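Pomar Opens Shared Office Floor in Otdale

OTDALE, 1 August 2019 -- Pomar, which rents desks and small offices to independent workers and young companies, has opened its second location on the upper floor of the former Chung printing building in Otdale. The new space covers over 4,000 square feet, of which 3,110 is a single open office floor. The remainder is made up of two meeting rooms, a kitchen, a storage room and a row of lockers near the stairs.

The open floor was planned for people who do not come in every day and do not need a desk of their own. Members arrive with what they need, pick a place at a desk or a table, and clear it when they leave. There are places for 55 people at one time. Membership of the open floor costs $400 a month and includes use of the kitchen, mail handling and six hours of meeting room time.

"Most of our members at the first location told us they wanted a bigger table and more light," said Lucero Restrepo, operations director at Pomar. "They work from a laptop and a notebook, they have a bag with them, and they want to sit down and start. We put the money into the tables and the ceiling and kept the rest simple."

The building had been divided into small rooms with a low tile ceiling. Pomar took out the partitions and the tiles in the spring and left the structure above them open. Beams and pipes were cleaned and painted white to match the walls. Fluorescent panels light the work area, and there are round pendant lamps along one side. Air conditioning comes from units set into the ceiling, which keeps the floor below clear.
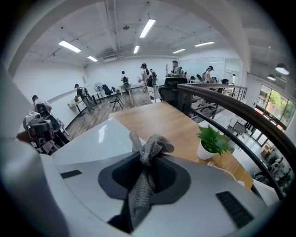 The open floor at Pomar's Otdale location, with a light wooden table and a potted plant near its edge.

Furniture for the project was supplied by Briltimska, a contract furniture company that also worked on Pomar's first location. The order included light wooden tables for shared use and white desks for members who prefer a more regular work surface. Pomar asked for plain tops with no built-in screens or dividers, so that two or three people working together can spread out papers without having to book a room.

The desks are not fixed in place. Pomar expects to change the layout several times during the first year as it learns which parts of the floor fill up early and which stay quiet. Wide walkways were left between the groups of furniture, partly so that people with backpacks can pass behind someone who is seated.

"At the first location we had the desks too close together," Restrepo said. "You would stand up and hit somebody's chair. We took out part of what we had planned for Otdale before it was even delivered, and I think it was the right decision. It costs us some places on a busy day."

Plants have been kept small. They stand in pots on the tables, where they can be picked up and moved when someone needs the whole surface. Staff water them twice a week, and members are asked to leave that job alone.

Pomar has also changed the way the floor is cleaned. At its first location, tables were wiped down once, at the end of the day. In Otdale, staff go around at midday as well, and washable cloths are kept in the kitchen for members who want to wipe a desk before sitting down. Used cloths go in a bin by the kitchen door and are washed on site. Food is limited to the kitchen counter, although covered drinks may be taken to the tables.

Phone calls are allowed on the open floor. Longer calls and video meetings should be taken in one of the two meeting rooms, which can be reserved at the front desk or by email. The larger room seats 10 and the smaller one seats four. Hours beyond those included in a membership are billed at the end of the month.

The Otdale floor is open from 7 a.m. to 9 p.m. Members of the first location may use it at no extra charge through the end of November, after which a combined membership will be offered. Companies that want to place several employees on the open floor can ask for a single monthly bill.

A second phase of work is planned for the rear of the building, where Pomar holds an option on a smaller area now used for storage by the owner. If the company takes up the option, the area will be fitted out as private offices for teams of up to eight people -- a type of space that Pomar does not offer today. A decision is expected before the end of the year.

Tours of the new location are available on weekday afternoons and take 20 minutes. Visitors should enter by the side door and go up one flight of stairs, or use the elevator at the back of the lobby. Bicycles can be left in the covered yard.

About Pomar

Pomar operates shared office space for independent workers and small companies. It manages two locations and rents desks, meeting rooms and mail service by the month, with no long-term lease.

Media contact: Lucero Restrepo, Operations Director, Pomar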